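Home Archive Notes Contact

Budgeting for a shelf cell, part two: the parts of the quote that are not the robot
February 12, 2026, by the site author

Part one covered how we arrived at a humanoid upper body for the retail shelf project and dropped the idea of a fixed arm on a rail. This part is the money. I am writing it down while the spreadsheet is still open, mainly for my own use when the second cell comes up for approval in July.

The work is picking and placing packaged goods between a store shelf and a table, with multi-finger hands.
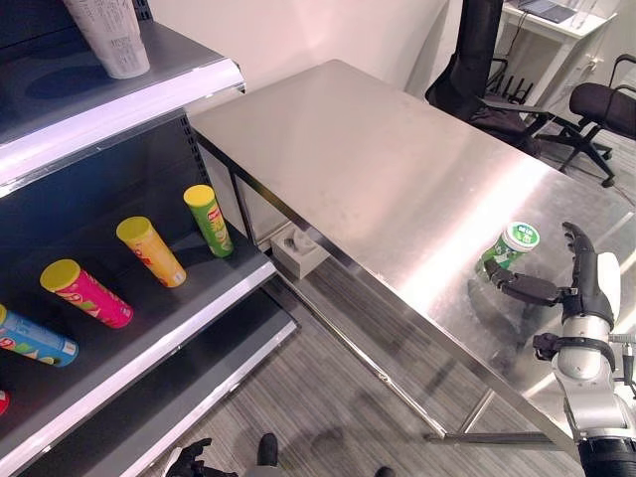
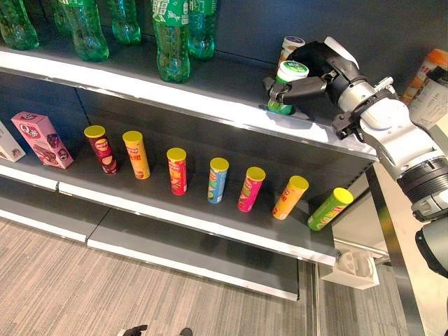
The robot is one line in the budget and it was the easy one. You get a quote, you argue over the support contract, you sign. Most of my errors were in the lines below it.

Hands first. We compared the Cestus hand and the Skendon hand. The Skendon has better fingertip sensing and a longer lead time. The Cestus has fewer sensors, but a finger can be swapped on the bench with a hex key, and finger sets are sold separately. I had put zero in the budget for finger sets. A set is $490. Fingertips rub against shelf lips and table edges all day, and the pads go first, then the tendon covers. Plan for sets as a consumable, the way you would plan for printer toner. We now carry 2 sets in the drawer and reorder when one is opened.

If your items are all the same diameter, a parallel gripper is cheaper by a wide margin and you should stop reading and buy that. Our item list has chip canisters, soda bottles, cups with lids and flat boxes, so the argument for fingers held up.

Next, furniture. I priced the shelving from an office supplier and then had to price it again, because office shelving has the wrong depth and no price-label lip. The lip matters. An item that clears a plain edge can catch on a raised one, and a planner tuned on plain edges will be wrong in a store. We bought retail shelving from Damasceno, who supply shop fitters and will sell single bays. Delivery was quoted per pallet and a single bay counts as a pallet. Ask about this before you order bays one at a time, as I did.

The table is stainless. It is rigid and easy to wipe down. It also reflects the ceiling lights, and depth cameras do not like that. I had no budget line for lighting. There should be one. Diffusers over the work area are cheap compared with the hours spent filtering bad depth points. If I were choosing again I would get a matte top and accept the scratches.

Stock is a real cost and people laugh at it in meetings. Canisters dent. Labels scuff and then the recognition numbers drift and you spend a day finding out why. I now budget for replacing the full item set every 120 hours of run time. Buy from the same lot where you can. Manufacturers change label art without telling anybody, and two versions of one item in a test set will cost you more than the snacks did.

Integration. Plusetix did ours: controller cabinet, emergency stop circuit, network, first calibration. Their quote was clear about what was included and I did not read it closely enough to see what was excluded. Recalibration after a hand swap is excluded. So is anything that follows from moving the cell to another room. We moved the cell to another room. That was $3,000, and it came out of the contingency line before any real work had been done.

Things I would put in the sheet from the start:

Finger sets, per quarter.
Lighting.
Recalibration, at least one visit.
Item stock, on a schedule.
Freight, as its own line and quoted in writing.
Somebody's time to reset the shelf. We had this under "misc" and it was the largest number in there.

On that last one: every run ends with items that have to go back to a known layout. A person does it, at a person's hourly rate. Self-resetting task pairs help (shelf to table, then table to shelf) but they fail often enough that you still need someone within walking distance.

I left software licenses out of this post. The pricing is per seat, per arm or per controller depending on which page of the vendor's document you believe, and I am waiting for a written answer. Part three will cover that, plus power and the spare battery question.

Last updated: same day, corrected the wording on freight.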